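Tredholm Cell FAQ
Flirnville bench automation, care and feeding

Why is the arm slower on Tuesday?
We run it at 50 percent speed after the weekly check. If it gets through 14 cycles without a fault, put it back to 75.

How tight should the cable tie at the elbow be?
Loose enough to slide a finger under. The last person to crank it down bought us a new cable from Rocha, plus three weeks to think about it while it shipped.

Can I move the tip rack a little to the left?
You can. The arm will go where the rack used to be, with total confidence. Re-teach the pick point afterward, and start with the approach height. 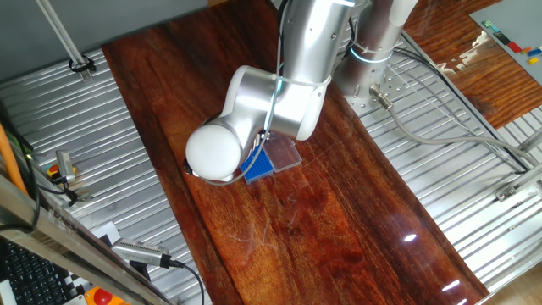 Teach the lid position separately, even if it sits right next to the rack. Copying the rack's height over to the lid is quick and popular, and it is how we go through lids.

What do I clean the tabletop with?
A damp cloth. No polish, please. It's shiny enough already, and the camera has trouble with glare.

When do I redo the camera calibration?
Every May, and any time somebody bumps a camera. "I barely touched it" counts as a bump.

The arm stopped and Hivska says "joint limit." Now what?
Hivska says that about most things. Jog the elbow back about 3 degrees, clear the fault and try again. If it comes back, write down the joint number before you restart.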